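Speaker notes: "What a Dividend Cut Tells You, and What It Doesn't"
Panya Suwannarat, October meeting of the Britatstead investors' circle

Start with thank-yous. Mention the coffee, which has improved a great deal since the spring, and ask if people in the back can hear. If they can't, move the lectern forward before starting and don't try to shout over the fan like last time.

Opening. I want to talk tonight about a company many of you own, or used to own, and I promise I'm not here to scold anybody who bought it, because I bought it too! Vanatier was the first stock I ever picked all by myself, without my father-in-law looking over my shoulder, and I held it through two dividend raises and then through the cut. So a good part of this talk is me working out what I should have been looking at during those years when I was mostly looking at the yield.

(Pause here. Ask for a show of hands: who still holds it? Be kind either way.)

The yield. When a share price slides and the payout stays put, the yield goes up, and it looks like a gift. A lot of us treat it like one. I remember sitting at my kitchen table feeling clever about it. But the yield is only a fraction, and I was watching the top number while the bottom one was falling on account of people who had read the cash flow statement. I hadn't read it. I had read the letter from the chairman, which was very pleasant.

Cash first. If you take one habit home, let it be this one: before you look at earnings per share, find the line for cash from operations, subtract what they spent on equipment and buildings, and hold that up against what they paid out in dividends. It takes a pencil and a few minutes. With Vanatier, the money going out was larger than the money left over for 3 years in a row before the board did anything. They made up the difference by borrowing, and it was all right there in the annual report, on page 133, for anyone who got that far. I got to page 20 or so.
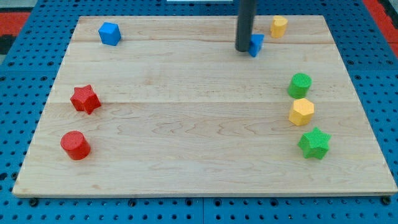
Now, some of you will say (Duangkaew holders especially, I can see you smiling) that a company can pay out more than it takes in for a while and come out fine. That's fair, and I don't want to wave it off. Duangkaew did it while they were building the second plant, the plant opened, the cash came back, and the dividend was never touched. So the question to ask is what the gap is paying for. A new plant with an opening date is one kind of gap. Slow sales of the same old product line is another kind, and that was Vanatier's.

(If running short on time, skip the next bit and go to the day of the cut.)

Debt coming due. There's a table in the notes that shows when the loans have to be paid back or rolled over. I never used to look at it. My sister, who does the books for a dentist, looks at it first, and I've come around to her way of thinking -- if a big slice comes due in the next two years and rates have gone up since they borrowed, the interest bill is going to grow, and it gets paid before we do.

The day of the cut. The price fell hard in the first hour and I very nearly sold everything from my phone in a parking lot. I'm glad I didn't, though I'm not telling you it was wisdom, my battery was low. What I would say is that a cut is sometimes the first sensible thing a board has done in a good while. The money stays in the company and goes to the loans. Stalix cut theirs, paid down what they owed, and was on much steadier footing afterward. Whether Vanatier goes the same way I truly don't know. I kept half.

What I do now. I keep one sheet of paper per company, with the cash figure, the dividend figure, and the debt due, and I update it once a year when the report comes out. If I can't fill in the sheet, I don't buy more. I've brought blank copies, they're by the door, please take one for a friend.

Questions. Somebody will ask about preferred shares. Say that's a whole other evening. Somebody will ask what to buy. Say no, nicely, and remind them I'm a retired school librarian and none of this is advice. Stack the chairs before leaving, the room is needed at 9.

Filed under: Investor Education, Dividends, Talks & Handouts

14 shares | 6 comments

Related items
Reading a cash flow statement with a pencil
Preferred shares: notes from the spring meeting
Should a retiree reinvest dividends?
Bond ladders for beginners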